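Capítulo 4
Contraste simultáneo y colores complementarios en superficies contiguas

Objetivos del capítulo

Al terminar este capítulo, el lector podrá distinguir entre contraste simultáneo y contraste sucesivo, identificar pares complementarios en los círculos cromáticos sustractivo y aditivo, y prever el efecto de una superficie coloreada sobre los neutros próximos.

4.1 Planteamiento

En los capítulos anteriores el color se trató como propiedad de una muestra aislada, observada sobre fondo neutro y con iluminante constante. En la práctica del interiorismo esa condición no se da casi nunca. Una pared se percibe junto a otra pared, junto a un suelo y junto a los objetos apoyados en él, y el juicio cromático del observador depende del conjunto.

Se denomina contraste simultáneo a la modificación aparente de un color por efecto de otro adyacente. La modificación afecta al tono, a la claridad y a la saturación - las tres dimensiones definidas en el capítulo 2 - y es más acusada en la línea de contacto. El caso de mayor intensidad corresponde a los pares complementarios. En el círculo tradicional de pigmentos, el naranja se opone al azul.

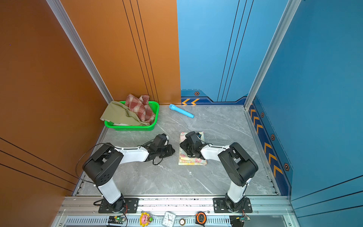
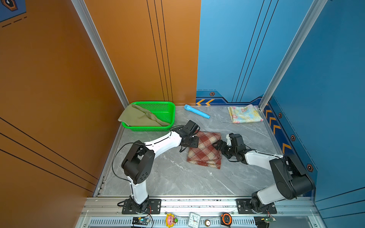 Figuras 4.1 y 4.2. Paramentos naranja y azul sobre suelo gris de aspecto marmóreo.

Los neutros son los colores más sensibles a la inducción. Un gris medio situado junto a un naranja saturado tiende a percibirse azulado; junto a un azul, el mismo gris deriva hacia tonos cálidos. Al fenómeno se suma otro de naturaleza física, la reflexión mutua: la luz devuelta por un paramento tiñe las superficies próximas con su propio color. Ambos efectos actúan en sentido contrario y conviene no confundirlos. El primero desaparece al aislar la muestra con una máscara; el segundo permanece y puede medirse con un colorímetro.

Noemí Arriaga propone en su manual de prácticas una comprobación sencilla, que se desarrolla en el ejercicio 4.3. Se recortan dos muestras de un mismo gris, se colocan sobre fondos complementarios y se observan con una iluminancia de 1000 lux. El observador anota la desviación aparente de cada muestra antes de retirar los fondos.

4.2 Términos empleados

Inducción cromática: influencia de un campo coloreado sobre la apariencia de otro.
Campo inductor: superficie que ejerce dicha influencia.
Campo inducido: superficie cuya apariencia se modifica.

La sección siguiente examina la relación entre el tamaño del campo inductor y la magnitud del efecto.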